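## Picking a beach on Erkodora without trusting the brochure

Every beach on Erkodora is "one of the best" according to somebody with rooms to rent. I've stopped reading those lists. Before you book, try this instead.

**1. Ask what the shore is made of.** "Natural beach" can mean pebbles, flat rock or a concrete slab with a ladder. Stuledska is sold as sandy. It has a strip of sand at the north end and fist-sized stones everywhere else. Bring water shoes.

**2. Check the walk, both ways.** Our apartment was "150 meters from the sea." Fine, but that was a straight line on a map, and the path has 201 steps. Search the listing's reviews for the word "stairs" before you pay a deposit.

**3. Price the shade.** Sorus has no trees to speak of, so you rent an umbrella or you cook. The kiosk charges more for the front row and doesn't always say so first. Get the price for the whole day, and ask if the chairs are extra.

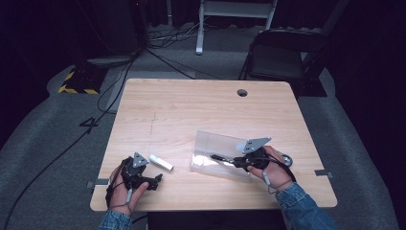

**4. Go and look at 8 a.m.** If the loungers are already covered in towels, you know what noon will be like. Hashemi cove fills up slower, mostly thanks to the bad road, and I'd take the bad road.

**5. Read the boat schedule twice.** The summer ferry to Hashemi makes 2 return trips a day. Miss the second one and you need a water taxi, and I was quoted 50 euros for a ride I could nearly have swum. Hui-mei Tsai, who was waiting on the same dock, split it with me.

**6. Be suspicious of "crystal clear."** Maybe it is, on a calm morning in June. After two days of south wind, Stuledska had weed up to the knees -- and the webcam on the hotel site was still showing a sunny afternoon.

Swimming off-season? Most kiosks and showers shut in October, whatever the sign says.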